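Imprimer | Envoyer par e-mail

# Plosetti – résultats de golf amateur

Jeu de données tabulaire des cartes de score saisies pendant les compétitions du circuit Woldegiorgis. Le dépôt contient 1643 cartes rendues par 363 joueuses et joueurs, trou par trou, en stroke play uniquement.

Mainteneur : Gemechu Bogale

Dernière mise à jour : 22 novembre 2023

## Contenu

- `cartes.csv` : une ligne par carte (joueur, parcours, départ, index du jour, score brut, score net)
- `trous.csv` : une ligne par trou joué, avec le par et le handicap du trou
- `parcours.csv` : les 8 parcours du circuit, slope et SSS par repère de départ

Les identifiants de joueurs sont stables d'un tour à l'autre. Le champ `club` est vide pour les licenciés indépendants.

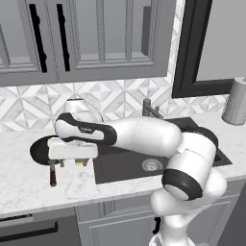
## Saisie et contrôles

Les cartes papier sont saisies deux fois dans Fleko, puis comparées. En cas d'écart, la carte signée fait foi. Un total qui ne correspond pas à la somme des trous est conservé tel quel dans `score_brut` et signalé par `ecart_total = 1`.

Les abandons portent le code `AB`, les disqualifications `DQ`. Ne pas les remplacer par zéro avant de calculer une moyenne. 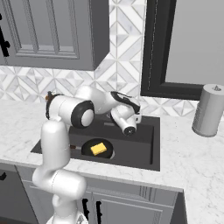 ## Limites connues

- Le tour de mai à Judeck a été réduit à neuf trous (orage). Ses cartes ne sont pas converties sur dix-huit.
- Pour 30 cartes, le repère de départ manque.
- L'index du jour est celui déclaré au départ, sans correction ultérieure.
- Pas de données de putting ni de fairways touchés.

## Utilisation

Séparateur point-virgule, encodage UTF-8, virgule décimale. Usage libre hors exploitation commerciale, avec mention du dépôt. Les erreurs de saisie se signalent par ticket, en indiquant le numéro de carte et le trou concerné.

Imprimer | Envoyer par e-mail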